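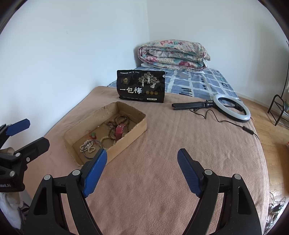
Bead collectors and tidy-minded neighbors fill Pernby hall

PERNBY, February 2024 - It was a cold and drizzly afternoon, the kind that makes a person want to stay in with a blanket, but the folks of Pernby came out anyway for the winter jewelry sorting and swap at the old Jarnetti hall on the corner by the post office. By the time the tea urn had come to a boil, 47 people had signed the book at the door, and a good many more had walked straight past it with their arms full of boxes, tins and drawstring bags.

The idea is a simple one, and it came from Hema Sundaram, who has lived in the town for 26 years and has been restringing necklaces at her dining table for most of them. You bring the jewelry that has been tangling itself up in a drawer, you sit down next to someone friendly, and you sort it. What you want to keep goes home with you in better order than it came. What you don't want goes on the long table at the back - and if you happen to fall in love with something of your neighbor's on the way out, well, that's allowed too.

"People think you need a fancy jewelry box with little velvet drawers, and you really don't," Sundaram told the newcomers at her table. "Take a shallow cardboard tray, put it on the bed where the light is good, and lay everything out so you can see it. Beads one way, bangles another. You'll find the earring you've been missing since your cousin's wedding."

She has a soft spot for long strands of wooden beads, which she says should be laid in a loose loop and never wound up tight. Small pearls, she told the table, like to be kept away from anything with a hard edge, and a pendant on a cord is happiest lying flat with the cord straightened out. A wristwatch can share the tray for a night or two, she said, but it does better in a soft pouch of its own in the long run.

Padmavathi Raju came over from Baird with her two sisters and a biscuit tin that had belonged to their grandmother. It took the three of them the better part of an hour to get the lid off and another hour to work through what was inside, with plenty of stories along the way and some friendly disagreement over who had worn which bangle to which party. "We were going to split it all up," Raju said, "and then we sat here talking and decided to take turns with it. I get the first year!"

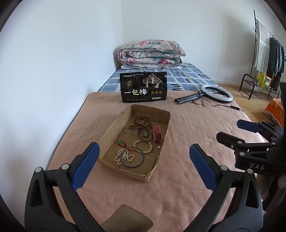
What is a good way to keep bead strings from knotting together in a tray?

Give each string its own patch of the tray, lay it in a loose coil or loop, and keep bangles and watches to the side so that clasps and buckles don't catch on the thread.

The afternoon also raised $223 for new window shades at the hall, most of it from the cake stall and the rest from a jar on the swap table. The Grureck bakery sent along a big tray of almond rolls, and they were gone before the second pot of tea was poured. A repair corner near the stage stayed busy right up to closing, with roughly 2 dozen broken strands restrung and a short line of people still hoping for a new clasp. Those who missed out left their pieces in labeled envelopes, and Sundaram has promised to have them ready by the end of the month.

Another swap is planned for June, when the side doors can be opened and the tables carried out under the trees. Anyone with spare beading thread, small pliers or shallow boxes they can part with is welcome to drop them at the hall on any weekday morning.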